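Caring for Clothes Bought in a Store: Tips for Home

Posted 2 Mar 2024

I worked many years in a clothing store called Tostness, and customers asked me the same things again and again at the counter. Here I have written down the answers I gave them. They are for usual clothes of every day, and not for wedding dresses or leather.

Before the first wearing

Wash new clothes one time before you wear them. In the store they were tried on by other people, and from the factory there is often some finishing powder in the cloth. For dark jeans and red cotton, make this first wash alone, in cold water, with the inside turned out.

Cut the price tag with small scissors. Do not pull it. The plastic thread is stronger than a knit, and I have seen a new sweater get a hole before it left the fitting room.

Keep the receipt in an envelope until you have washed the piece 2 times. If a seam opens, it opens mostly then.

Plaid shirts and plaid blankets

Plaid in woven cotton is easy to wash, but it can lose its straight lines. When it comes out of the machine, hold it at two corners and pull gently, first along one line of the pattern and then along the other. Iron in the direction of the lines. If you iron across, the squares become a little crooked and stay like this until the next wash.

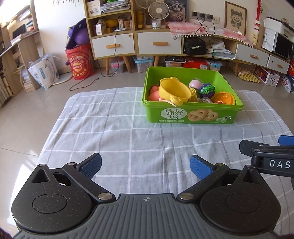
Sweaters

Fold them. A hanger makes points on the shoulders, and these points are difficult to remove. If you have them already, put a damp cloth on the place and hold the iron over it without pressing, so only the steam goes in.

For the small balls on the sleeves I use a fabric comb from Ravn. A clean dry razor also works, but you must have the sweater flat on a table and a calm hand. Go in one direction only.

Wool does not need washing after each wearing. Hang it over a chair near an open window for the night. In January this is especially good, when the air is cold and dry.

Spots

Work from the outer side of the spot to the middle, and always from the back of the cloth. Put an old towel under it.

Grease: dish soap, a few drops, wait ten minutes, then warm water.
Ink: rubbing alcohol on cotton wool. Try it first on the inside hem.
Deodorant marks: rub with a dry nylon stocking.
Chocolate: let it get hard, scrape with a spoon, then cold water with soap.

Never put a spotted piece in the dryer. The heat fixes the spot and later you can do very little. I lost a good Vosalix blouse this way and I am still sorry for it.

Children's clothes with printed figures

The print must be on the inside during washing and during drying. Do not iron directly on it. Lay baking paper between, or iron from the back with low heat. When the print begins to break at the edges, there is no repair which holds well, but you can slow it down if you stop using the dryer for this shirt.

Buy the next size only if the sleeves can be folded up two times. More than this and the child will not wear it. 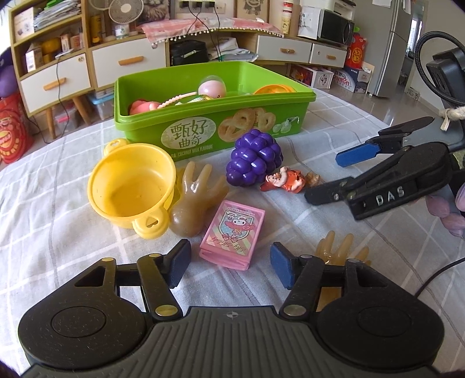 Zippers and buttons

A zipper which goes hard becomes soft again with a pencil. Rub the point along both rows of teeth, then open and close it several times. On white clothes use a piece of dry soap in place of the pencil, as the gray comes off on the cloth.

Close all zippers before washing, but leave shirt buttons open. Closed buttons pull on their holes when the drum turns.

For a coat button, sew with double thread and put a match under the button while you sew. Afterwards take the match out and wind the thread around the stem. I have an Alunon coat of more than ten winters and the buttons are still the first ones.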